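How to rip and catalog your DVD and Blu-ray shelf without losing your mind

Updated 31/07/2020

OK so the shelf is full. Mine was. Discs double stacked, two copies of the same western because I forgot I had the first one, a box set with disc three missing. If that's you, keep reading. This is the way I do it now, after doing it badly once and starting over.

Quick note before anything. Rules on copying discs you own are different depending on where you live. Look yours up. I'm only talking about discs you bought and keep. Not rentals, not your cousin's, not the library's.

What you need

A computer that isn't ancient
A disc drive that reads Blu-ray. A plain DVD drive won't do it, and the box doesn't always say so in big letters
Two hard drives, same size
Ripping software, whichever one you already like
A cataloging program. I use Grutum, the free version. A spreadsheet is fine too
A soft cloth
Masking tape and a marker

I have a Bruren external drive. Loud, works. Get one with its own power plug if you can, the ones that run off the USB port alone kept dropping out on me in the middle of long Blu-rays.

Step 1. Pull everything off the shelf

Everything. Don't do it shelf by shelf, you will miss stuff. Floor, bed, wherever. Open each case and check the right disc is in it. Mine came to 201 cases and a depressing number had the wrong disc or no disc.

Make piles:

Good, disc matches case
Disc in wrong case
Case with no disc
Disc with no case

Fix the last three piles before you rip one single thing. Some will never match up. Loose discs go in paper sleeves with the title on the sleeve. Not on the disc. Marker ink on a disc is a gamble and masking tape on a disc is worse, it can throw the balance off and the drive starts shaking.

Step 2. Decide on names now

This is the bit I skipped the first time. Paid for it. Pick one way of naming files and write it on a peice of paper stuck to the monitor.

Mine goes: Title (Year) - Version

The version part matters more than you'd think if you collect. Theatrical, director's cut, the extended one, the restored one. Two cuts of the same film with the same file name and one of them gets overwritten. I lost a director's cut that way and didn't notice for months.

Leave "The" and "A" where they are. Grutum sorts around them by itself. If you're on a spreadsheet, put in a second column for the sort title and hide it.

Foreign films: pick the original title or the English title. Either one. Not both. Put the other in the notes field so search still finds it.

Year means the year the movie came out. Not the year on the back of the disc case. Remasters will fool you here, the date printed on the back is often the date of the disc.

Step 3. Clean the discs

Soft cloth, center to edge, straight lines. Not circles. If it's sticky, a bit of lukewarm water and one drop of dish soap, then dry it all the way. No paper towels. No toothpaste, I don't care what you read.

Scratches that run from the middle to the edge usually read OK. Scratches that follow the curve are the bad ones. Hold it under a lamp and tilt it, you'll see which kind you've got.

Step 4. Rip in batches of 5

Why five — because that's what I can get through in an evening and still keep track of. More than that and I start mixing up which disc went in already.

For each disc:

Put it in, wait for it to settle down
Open the ripping program, let it read the titles
Pick the longest title. Usually the movie. Not always, see below
Pick the audio you want. Original language, plus the commentary if you ever listen to it
Pick the subtitles. Take the forced ones too if there are any
Check the folder it's saving to
Go
When it's done, play the first minute, a minute in the middle, and the end
Then the tape

The tape: small bit of masking tape on the spine of the case when it's ripped AND checked. Not when it's ripped. When it's checked. Pull the tape off when the whole job is done, don't leave it on for a year or it takes the color off the paper sleeve. Ask me how I know.

About the longest title. Some discs have a stack of fake ones all the same length, with the chapters shuffled. You rip it and twenty minutes in the movie jumps to the ending. If you see a long list of titles with almost the same running time, stop. Play the disc in a normal player, see which title number it shows on screen, use that one.

TV discs are the other way around. There's often one huge title that is every episode glued together. You want the shorter ones. Check them against the episode list in the booklet, the order on the disc isn't always the order they aired.

Step 5. Extras

Do you want them? Be hard on yourself. I rip making-ofs and deleted scenes for maybe one movie in ten. Trailers no. Photo galleries no, they come out as a mess.

If you do keep extras, make a folder inside the movie's folder, call it Extras, done. Don't mix them in loose or your player shows them as separate movies and you get a screen full of things called title_04.

Step 6. Shrink them or not

A straight Blu-ray rip is big. Really big. You can compress it and it'll look fine on most TVs. You can also leave it alone and buy a bigger drive.

I compress comedies and TV. I leave alone anything I bought because of how it looks — samurai movies, black and white stuff, animation. Grainy old films compress badly, the grain turns into crawling blocks in the dark parts.

If you compress, do one, watch it on the actual TV, then do the rest. Not on the laptop. Laptop screens hide everything. I did 95 of them on settings I'd only looked at on a laptop and had to redo the lot.

Step 7. Catalog

Now Grutum, or whatever. Scan the barcodes with your phone if the app does it. It gets most of them. The ones it misses are old, imported or from some tiny label, and you type those in by hand.

Fields I fill in:

Title
Year
Version
Format
Region
Where the case is (shelf letter, I use A to F)
Ripped yes/no
Notes

Fields I don't bother with: cast, plot, rating. The program pulls those in and if it doesn't, fine, I know what the movie is about.

Region is worth the typing. I have a few imports that won't play in the living room and I used to forget which ones until the popcorn was made.

Check the artwork it grabs. It likes to grab the wrong edition. If you have the steelbook and it shows you the plain case, swap it, otherwise you'll be hunting the shelf for a cover that isn't there. I wasted so much time on this with one Zadomo box set, the spine looks nothing like the front.

Step 8. Back up

Second hard drive. Copy everything. Unplug it. Put it in another room, or better another building. A backup that's plugged in next to the first one goes down with the same power surge.

Do the copy again every month or so, or whenever you add a stack of new discs. Export the catalog file too and put it on both drives. People forget the catalog. It's tiny and it took you weeks.

Step 9. Put it back on the shelf

Whatever order you like, just match the shelf letters you typed in. Mine's alphabetical except box sets, which don't fit and live on F.

Stand the cases up, don't lay them flat in towers. Keep them out of the sun, spines fade fast, reds first. Steelbooks get plastic sleeves or they rub against each other and the corners go.

Problems I ran into

Drive spins up, stops, spins up, stops. Dirty disc or dirty drive. Clean the disc, try a different one. If the second one does it too it's the drive.

Rip stops at the same spot every time. Scratch or a dud pressing. Try it in another drive before you give up. A different make will sometimes read right past it.

Sound out of sync. Mostly happens after compressing, not in the straight rip. Go back to the straight rip and check. That's why you keep it until you've watched the small one.

No subtitles on the foreign bits. You missed the forced track. Rip again, sorry.

File plays on the computer but not the TV. TV doesn't like the audio format. Add a second plain stereo track and it'll usually behave.

Whole thing took me most of July, evenings only. Next up is the VHS box and I'm not looking foward to it.

Questions go in the comments, I check them when I can.

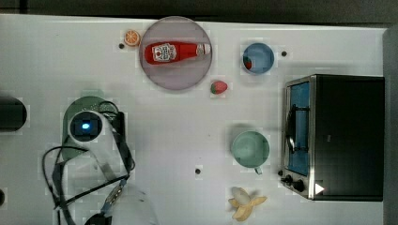

Comments (1)

Phùng
Good guide, the shuffled chapters thing got me on two discs already. One thing to add for step 4: write the title number you used in the notes field. If the file ever goes bad and you have to rip it again you don't need to dig out the player and look it up a second time. Also, do you keep the straight rips of the TV stuff once the compressed ones are checked, or delete them? I'm running out of room with 579 episodes and only halfway through the shelf.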